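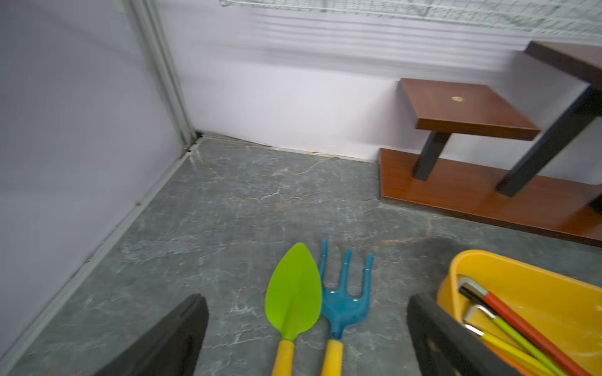 Wrist cam and wide fingers, garden tool set

April, Tamsin Okafor

Swapped the Ostrowski pads for the flat black Vekton fingers, same arm and controller. Force limit 14 N, camera exposure left as it was for the last pads.

Trowel and rake side by side on the floor, other tools in the yellow bucket. Green blade overlaps the nearest rake tine, so the segmenter keeps merging the two heads. Splitting on color works for the heads but fails on the handles, both yellow. Handles run out of view at this height. Raise the start pose by up to 112 mm and redo.

Right finger covers part of the bucket rim. Mask it before fitting the rim ellipse. The orange veins in the floor give false edges at threshold 5, not tried higher yet.

Open: bucket tools cross each other, grasp order undecided. Ask Plivdale for the narrow finger drawings.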